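Countertop microwave oven

A countertop microwave oven is a small kitchen appliance that heats food by means of microwaves, produced by a part called a magnetron. It stands on a worktop, shelf or table and plugs into an ordinary wall socket. It is mostly used for warming leftovers, defrosting, heating drinks and cooking small portions. In homes without a full kitchen it is sometimes the only cooking appliance.

Construction

The oven is a metal box inside an outer casing, which is usually white, black or silver. The space where the food goes is called the cavity. A door on the front closes the cavity, and most doors are hinged on the left, with the controls on the right. The door window has a metal mesh with holes too small for the microwaves to pass through. Switches in the latch cut the power when the door is opened.

Most models have a round glass plate, known as the turntable, which rests on a ring with small rollers and is turned by a motor under the floor of the cavity. Some newer ovens have a flat floor and spread the microwaves by a stirrer fan instead.

Controls

The simplest ovens have one knob for power and one for time. Others have a keypad, or a keypad and a single knob. Knob timers are less exact at short settings, though many users find them quicker. In a survey of 746 households in the town of Drirnitz, published by the consumer writer Aoife Keogh on 11/5/25, reheating was the most common use and 140 households said they had never changed the power setting.

Placing

The oven needs a firm, level surface that will take its weight. Makers give the gaps to be left at the back, sides and top, and these differ between models. Vents must be kept clear. The cord should reach the socket without being stretched and should not hang where it can be caught.

When no worktop is free, the oven is often put on a dining table or a side table. Round tables give less usable depth towards the sides, so the feet have to be checked to see that all of them are fully on the top. Space is also needed for the swing of the door and for setting down a hot dish. Lorne Carrier's handbook Storkari, on furnishing small flats, suggests a clear space of 60 cm beside the oven, on the side away from the hinge.

The top of the casing is commonly used as a shelf for trays, lids and boxes. Makers whose ovens have vents in the top advise against it.
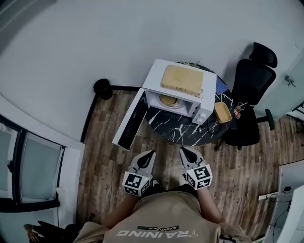
Can a small bowl be heated off centre on the turntable?
Most small bowls heat more evenly a little away from the middle, as the food then passes through more of the cavity while the plate turns. The bowl must not touch the walls.

Suitable containers

Heatproof glass, most plain glazed ceramics and plastics marked for microwave use are suitable. Metal dishes and china with a metal rim can cause sparks. Thin plastic tubs may soften or warp. A loose cover keeps in steam and stops splashes, but a sealed lid should be opened or lifted at one corner before heating.

Cleaning

The cavity is wiped with a damp cloth and mild washing-up liquid. Dried splashes are softened by heating a bowl of water with a slice of lemon for a few minutes and leaving the door shut for a short while afterwards. The turntable can be lifted out and washed by hand. The roller ring and the floor beneath it collect crumbs and should be wiped at the same time.

See also: Defrosting; Kitchen worktop; Turntable (cookery)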